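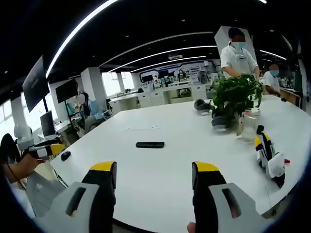
Equipment Purchasing FAQ: Hand-Held Grippers and Shared Workstations
Havemero Automation Program, Darkville and Lodhi sites
Last updated October 28, 2023

Who may request equipment?
Any department with an approved project code may submit a request. Departments without a code should apply to the Program Office first.

How many grippers should a department plan for?
Plan one device per operator working at the same time, plus one spare for each table. Devices may not be shared between sites during a session.

Is there a limit on small purchases?
Items priced at $500 or less may be charged to the department's supply budget. Anything above that amount requires a capital request, even when the item is a replacement part.

Are tables and chairs included in the request?
No. Furniture is ordered through Facilities on Form 29. Please state the number of people who will stand or sit at each table and whether they will work from more than one side.

Can household objects be purchased for handling tasks?
Yes. Phones, jars, plants and similar items are listed under consumables. Used items are accepted if they are clean and undamaged.

What should be budgeted after the first year?
Departments should set aside funds for replacement fingertips, cables, storage and operator training. These costs are not covered by the Program Office.

How long does delivery take?
Standard orders arrive within eight weeks of approval. Orders for the Lodhi site are received at Darkville and forwarded by internal mail.

When is the next deadline?
Capital requests for the coming year close in December. Late requests are held for the following round.

May we lease instead of buying?
Leasing is available for fixed robot arms under the Jisturmont agreement. Hand-held devices are purchase only.

Where are completed forms sent?
Deliver forms to the Program Office, Room 237, Darkville.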